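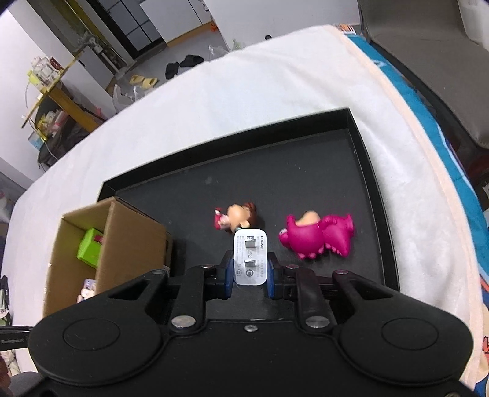

Vumthorpe Shared Workshop Opens Plans for Its Hand-Held Gripper

Skilelon, two fingers and no motor, is free to copy from October

VUMTHORPE. The shared workshop on Gromley Lane is pleased to announce the release of Skilelon, a hand-held gripper that picks up small household objects almost as well as the hand holding it.

Skilelon was built over eight months by members of the workshop, most of it at home on whatever flat surface was free. It has a wide black body that people keep mistaking for a game controller, a linkage of black arms, and two fingers with blue rubber pads on the inside faces. The pads are version 42. Versions 1 through 41 are in a drawer and may be viewed on request.

The tool is meant for teaching a robot arm by showing it. A person does the job with the gripper, the recordings are saved, and the arm is later asked to do the same. The workshop's own arm, named Gatchalian after the street where its first motor was bought, has so far learned to put things in a box. Taking them out again is planned for next year.

Testing covers 122 everyday objects. Phone chargers and power adapters are on the list, being smooth, boxy and easy to drop. So are toy dinosaurs, which are none of those things except easy to drop. Members test in their own homes with a shallow tray and a cardboard box, and the test sheet asks only that the tray be set down somewhere it won't slide.

The release includes print files, a parts list and a build guide of 40 pages, eight of them on getting the linkage screws tight enough to hold and loose enough to move.

Build nights start at 7 p.m. at the Vumthorpe workshop. Bring a small screwdriver. The workshop owns several and can't find them.

Press inquiries: Skilelon project desk, Vumthorpe Shared Workshop, Gromley Lane.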